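Sateton Suturing Course: Frequently Asked Questions
Last updated 27 Oct 2018
Maintained by Leokadia Śliwiński, Dilden

Please read this page before you write to us. We know you won't, but it's here.

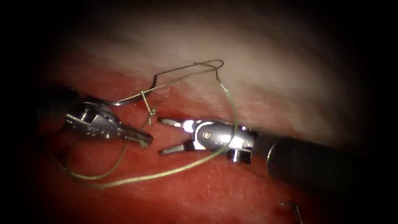
One knot down, needle still in the jaws.
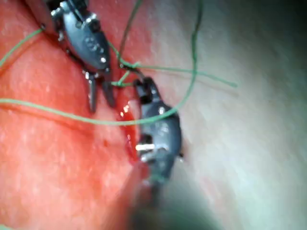
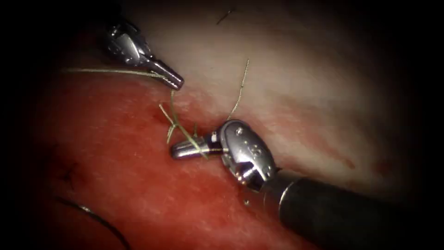
Olive-green thread with a small tangle in it.

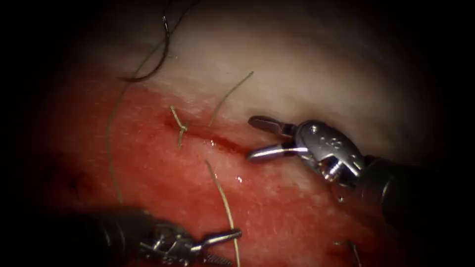 3 min read | 563 words

Do I need to know how to sew?

No. People who sew tend to arrive confident and leave humbled by lunch on the first day. Fabric holds still and forgives extra holes. If you can already thread a needle, congratulations, ours come with the thread attached.

Why is the needle curved?

So it can go in one side of a wound and come out the other without you having to shove it sideways. Follow the curve. Turn it through the tissue as if you were turning a key. If you push it straight it will tear a bigger hole than the one you came to close, and your instructor will make a small noise.

Where do I hold it?

A little past halfway back from the point. Never by the point. Hold it too close to the thread end and it wobbles. You will be told this on Day 1, and again on Day 2, with less smiling.

How far from the edge should each bite go?

The same distance on both sides, and the same depth. We could give you a number, but the number depends on the tissue, and people who are given a number stop looking at the tissue.

My thread keeps tangling. Is it faulty?

You're welcome to believe so. Every August we get a batch of emails about faulty thread, and every August we try it and it works. What usually happens is that the tail was left too long, a loop dropped behind the work, and the next throw picked it up on the way past. Stop pulling. Find the loop. Lay it out flat, well away from where you're tying, and carry on. Cutting it off and starting again is allowed twice per session.

How tight should a knot be?

Tight enough that the edges meet. If the tissue on either side puckers or goes pale, you have gone past "closed" and into "strangled." Loosen up on the next one. The first throw brings the edges together and the later ones lock it, so heaving on the fourth throw does nothing except break things.

How many throws?

We teach three as a minimum and more for slippery thread. Change direction each time or you get a granny knot, which will look lovely right up until it undoes itself.

Should I start at the end of the incision or in the middle?

For a running stitch, start at one end and anchor it with a knot you would bet money on. For single stitches, some people like to put the first in the middle and divide what's left. The Norus handbook argues for this over several pages. We have no quarrel with it.

How long are the sessions, and what do they cost?

Each session is 90 minutes. The full course is $599, or $263 for the refresher, which covers knots and needle handling only. Both fees include needles and thread. They don't include coffee. Parking behind the Szczepańska building is free after five.

Can I take my practice piece home?

No. People ask more than you'd think.

I failed the knot assessment. Can I retake it?

Yes, once, at no charge. Bring the feedback sheet with you, preferably after reading it.

I'm left-handed. Is that a problem?

Not for us. Tell us when you book and we'll seat you with a left-handed instructor if one is teaching that week. Mirroring a right-handed one works too, after an awkward half hour.

Will I be good at this by the end?

You'll be slower than you want and neater than you were. Speed comes later. Please don't bring a stopwatch.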